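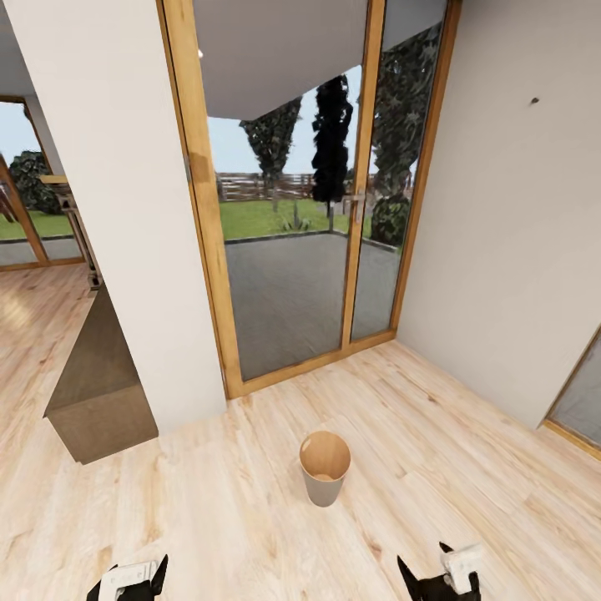
Fig. 6. Bin on the floor between the grippers, simulated house.

6. Recording the can-and-bin task by remote control

The Resance brochure says anyone can teach the robot in an afternoon. We at Garside have used the kit since September and would put it less strongly. Read this section through before you put the headset on.

You will be working in the simulated house that comes with Welovov. The robot has to collect drinks cans from the living room floor and put them in the wastebasket. You steer both arms, the software records what you do, and the training run tries to copy it. It copies your dithering as well.

6.1 Before you start

1. Load the house file and wait for the status light to go green. It can go green early. Move one arm a little and check that it answers.
2. Open and close each gripper twice.
3. Set the control scale to 42. The default is quicker and looks better in a sales demonstration.
4. Name the session. If you leave the box blank, the program overwrites the last blank one without asking.

Caution: "Auto-centre" on the start screen turns the whole robot to face what it believes is the target. Leave it off.
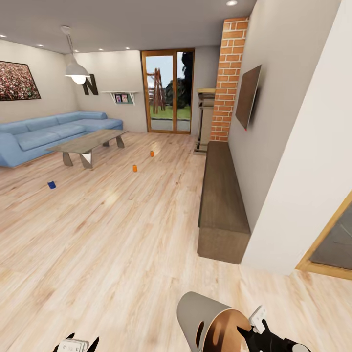 6.2 Picking up the cans

5. Choose the order in your head before you press Record. Changing your mind halfway across the room gives you a recording with a long, pointless loop in it.
6. Drive up slowly and stop short of the can. Use the arms for the last part of the reach.
7. For a can standing upright, come in from the side with the fingers level and close on the middle of the body.
8. For a can lying on its side, turn the wrist so that the fingers close across the body. Gripping it end to end is possible, but we have yet to see the trained robot repeat it.
9. Lift, pause for one breath, then move off.

Note: The manual that came in the box claims the software "smooths out operator error". We compared smoothed and unsmoothed files and could find no difference worth having. Record it again.

6.3 Handling the bin

10. Bring the bin to the cans or the cans to the bin, but pick one method and keep to it for the whole set. Mixed sets trained badly for us.
11. If you move the bin, get one gripper to the rim before you bring the other arm in. Two arms arriving together tend to shove it away.

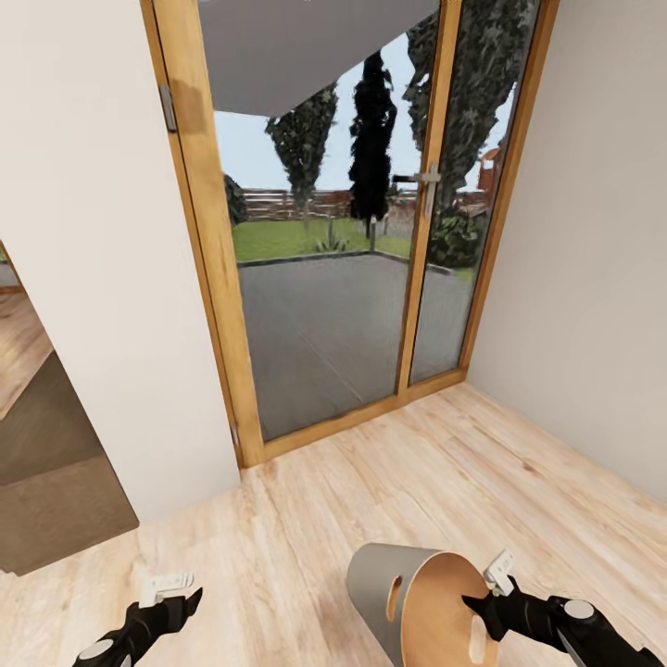 12. If the bin tips over while you are recording, you have a choice. Stand it up again slowly and keep the file, marked "recovery", or press Discard. Don't leave it lying there and carry on with the cans.
13. Keep both elbows clear of the door frame and walls. The simulator will let an arm sink slightly into a wall and say nothing about it. A real wall won't.

6.4 Using the close-up view

14. Press V to switch to the close-up view for the final approach.
15. Check where the finger is against the can, then switch back to the main view before you lift.

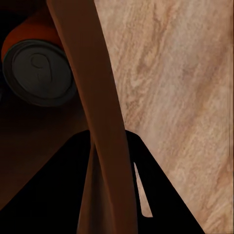 Depth is hard to judge at this range, and a finger that seems to be touching may well be short of the mark. Trust the contact reading over your eyes, and trust neither if the two disagree by much. Back off and come in again.

6.5 Saving and checking

16. Press Stop, then Save. Wait for the file number.
17. Play the recording back at normal speed. The "quality score" shown beside it mostly rewards short files, so a quick, clumsy run can beat a careful one.
18. Delete anything you would be embarrassed to see a machine repeat.

Our Kukcombe set came to 3,678 recordings. After checking by eye we kept 2,814. The automatic filter, left to itself, would have kept 1,883 and thrown out nearly all of the recoveries, so we switched it off.

If saving fails with a "session busy" message, see section 9.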